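Sharing a kitchen table with a robot: what I do differently since the bowl went

Posted 13 Jan 2018 in Kitchen and Table

Regulars will remember I promised a piece on getting limescale out of kettles. It's coming! But I've had so many messages since I mentioned the business with the bowl that I'd better get it written down properly, and there are some tips in it even for people whose table is only ever cleared by teenagers.

Quick recap for anyone new. We've had the Zotach since December, a two-armed thing that my brother-in-law Kamran sets going and I mostly shout at. Its job is laying and clearing. It's slow but it's quite good, and I'd got into the habit of letting it potter while I did the pans with my back to it. You can see where this is heading.

What happened was that it had hold of a steel mixing bowl by the rim and was bringing it across the table when it stopped dead. Everything stopped, arms out, one little amber light. I thought it had finished. I went over and took hold of the bowl to be helpful (I know), and the cable to the gripper, which had got itself hooked under the edge of the table, came free at that exact moment. The arm jumped. The bowl shot out of my hand, took a tumbler with it, and the whole folding table walked a good few inches over the tiles and folded one side down onto my foot. Nothing broken except the tumbler and a tiny chip in a tile, but I had a toe the colour of a damson for a fortnight.

Kamran went through the log with me afterwards. The arm had been pulling against the snag the whole time it looked frozen. It hadn't finished at all, it was straining. That's the bit that has stayed with me, and most of what follows comes from it.

A stopped arm is not a resting arm

If it has stopped and you didn't stop it, leave it alone. Hands in pockets. Press the red button first, count to 30, then look for what it's caught on, starting at the cable and working back. Only then take whatever it's holding, from underneath, with your palm, never by pulling it out sideways.

Our button came on a short lead and lived behind the machine, where you'd have to lean through the arms to reach it. Mad. It's now stuck to the side of the worktop with two strips of heavy picture-hanging tape, at hip height, and everybody who eats here has had a go at pressing it. My mother presses it every time she visits, just to keep her hand in.

Look at the cable before you look at the plates

The cables on ours loop out from the wrists in a big curve and they do find things. Table edges, chair backs, the handle of a saucepan, my apron string once. I tried tying them back tightly with garden wire and that was worse, as the arm ran out of slack halfway across and dragged. What has worked is soft hook-and-loop strap, the kind sold for tidying behind the telly, fastened loosely at two points so that the loop is smaller but still moves. Run the arm through its full reach by hand with the power off, and watch the loop all the way. If it touches the table edge at any point, move the strap along and try again.

Anything on the floor wants the same attention. A plug adapter lying out on the tiles is a trip waiting for somebody with a tray.

Folding tables need help

I love our folding tables, the marbly ones with the red edge. They wipe down in a second and they go behind the wardrobe when people leave. But they weigh next to nothing and they stand on crossed metal legs, and a shove at the top goes straight through to feet that have no grip on tile at all.

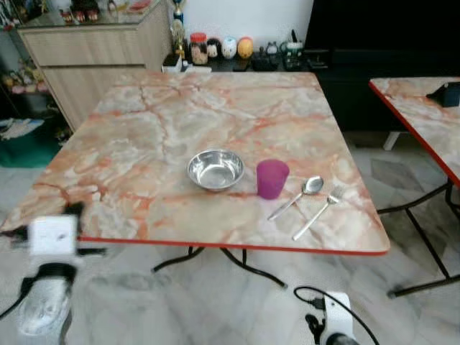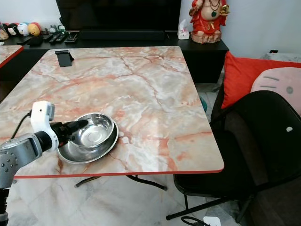

So, the legs. Take the little caps off the ends if yours have them and wash out the grit, you'd be amazed what's in there. Dry them, pop them back, and then put a square of that rubbery shelf liner under each foot. I cut mine double and glued the two layers with contact adhesive. Bicycle inner tube does just as well if you've got a punctured one in the shed, though it will mark a pale floor, so put a bit of white felt beneath it and accept slightly less grip.

Next, check the catch. Ours has a bar that's meant to click home under the top and it turned out never to have clicked, not once, on the side that collapsed. A drop of sewing machine oil and a firm push and it goes in with a proper snap now. Listen for the snap every time you put the table up. If you rent the thing out to cousins for parties, check it when it comes back.

A bag of rice hung from the crossing of the legs is an old market-stall trick my friend Shiuli taught me. Two kilos does it. Keep the bag high and short so it can't swing into anybody's shins.

Steel bowls, stacking and slipping

The steel stuff is what ours fumbles most. Kamran reckons shiny metal confuses the thing's depth sensing, seeing a bright rim where there isn't one and missing the one there is. I can't vouch for the science. I can tell you that it reaches for the rim of a polished bowl and sometimes closes on air just above it, and sometimes comes down too hard and sends it skating.

Dull the rim. I don't mean scratch it! Pull a wide silicone band round the outside just below the lip — the ones for holding jam jar covers are perfect and they go in the dishwasher. The gripper has something to bite on and the bowl doesn't skid if it's put down roughly.

Go easy on nesting. A small bowl sitting inside a big dish looks tidy, but if there's any soapy water between them they'll either stick together or let go at the wrong moment. Dry both before you stack them. If they've already stuck, stand the lower one in warm water and put cold in the upper one and give it a minute. Don't let the machine have a go at stuck bowls, it will lift the pair and drop one.

Weigh your favourites as well. My everyday bowl is 267 grams empty, which the arm doesn't even notice, and 382 with the soggy end of a salad in it, and that was enough to make it droop in the grip and tip. Scrape first, then let it clear.

Forks, spoons and cups

Cutlery goes parallel, handles towards the machine, with a finger's width between pieces. Put them touching and it picks up both and loses one. No sharp knives, ever, and I include the good little paring one that you think you'll only put down for a second. Those I carry to the sink myself.

Thin plastic cups are better than glass while you're learning, obviously, but a light cup tips if the gripper so much as brushes it. An inch of water in the bottom steadies it. Mop up afterwards, or the next thing put down there will slide.

Clear the edges too. Phone stands, specs, pouches, the box of whatever it is that lives on the corner. We'd all got so used to ours that we'd stopped seeing them. The middle of the table is for the robot's work and everything else goes somewhere it can't reach.

The telephone part

I did ring the helpline, for what it's worth. I got a very patient man called Yiğit Akyol who asked me to send the log and a drawing of where I'd been standing. He had me turn down something called pull limit, from the setting it arrived on, and switch on a beep for when it's stuck. Why the beep is off to begin with I could not get anyone to tell me. If yours has a menu called Alerts, go and look in it this evening. Ours gives three short pips now and I jump every time, but I'd sooner jump.

He also said to have the wrist joints checked for play after 2,000 lifts, or sooner if it's had a knock. You hold the arm still above the wrist, power off, and try to wiggle the gripper. A tiny bit of give is fine. If it clunks, stop using that side.

Cleaning up after a spill on this sort of tabletop

Oil, and there was a lot of oil in that salad, wants lifting with kitchen paper before you go near it with a cloth, otherwise you spread it. Then washing-up liquid in hot water, wrung nearly dry, then plain water, then buff. Keep water away from the edge strip, it creeps underneath and the trim starts to lift. If yours has already begun to come away, warm it gently with a hairdryer, press it back with a wooden spoon handle and tape it down overnight.

For the chipped tile I used a white filler stick from the hardware shop and a smear of grey crayon rubbed in with my thumb. Shiuli couldn't find it when I challenged her, and she was on her hands and knees.

A few of you asked whether I'd let it clear with little ones about. No. When my niece's two are here the plug comes out of the wall and they can help me carry the spoons.

Kettles next time, I promise. If you've got a way of shifting scale that doesn't leave the tea tasting of vinegar, send it in before I start.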